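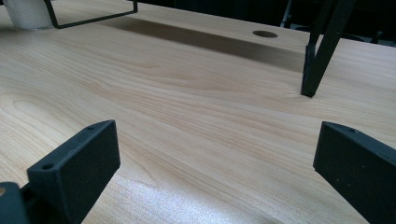
The Table Should Come First

Most people furnish a home starting with the sofa. I think they have the order wrong. The first thing to buy, and the thing to spend the most on, is a table.

I have lived in 9 apartments. In three of them I had no real table for the first year, only a coffee table and a folding tray. I ate on the sofa, paid bills on the bed and did my taxes on the floor. I told myself a table was something you bought once you had people over. Then I moved into a place where the last tenant had left one behind, and I started having people over within the month.

A sofa does one job. You sit on it, usually facing a screen. A table takes whatever you put on it. At mine I have eaten, hemmed curtains, filled out a passport form, repotted a fern and helped my nephew build a volcano for school. The cat sleeps there too, although she isn't supposed to.

My friend Chathurika Gunawardena disagrees with me. She rents a studio and says a table is a luxury for people with square footage. I take the point, but she owns a sectional that covers almost 70 percent of her living room. She has the space. She has given it to something else. A table with a leaf that drops down would fit against her window wall and leave room to open the closet.

The other argument I hear is cost. A good new table is expensive, and I don't blame anyone for flinching at the price tags. But used tables are some of the best deals in furniture. They are heavy and awkward, and people who are moving want them gone. Mine came from a man named Santeri Sjöberg, who was leaving for a job overseas and wanted it out by 10 the next morning. I paid less for it than for the van.

If you are shopping, don't worry much about the surface. People obsess over scratches and rings. A table with a few marks on it gets used, and a perfect one ends up under a cloth with a bowl of fake lemons in the middle. Worry about the height and the legs. Most adults are comfortable at 29 or 30 inches. Sit down at it before you pay, cross your knees and see if you hit anything. Lean on one corner. If it rocks on a level floor, check whether the bolts are loose or the frame is bent. Loose bolts take a minute to fix, and a bent frame means you should leave it where it is.

Apartment listings have made this worse. The newer floor plans in my city show a kitchen island with two stools and call that the dining area. Two stools side by side are fine for coffee. They are bad for an argument, a card game or a long dinner, where you want to see the other person's face. Builders like islands because they save a room. Renters should at least notice which room got saved.

I don't think a table will fix a family or make anyone a better cook. My parents had a large one and we still ate in silence half the time. But we were all in the same place at 6:30, and somebody usually stayed behind to finish homework while the dishes got done. I can't picture that happening on a sofa.

So buy the table first, and sit on borrowed chairs if you have to. The sofa can wait until spring.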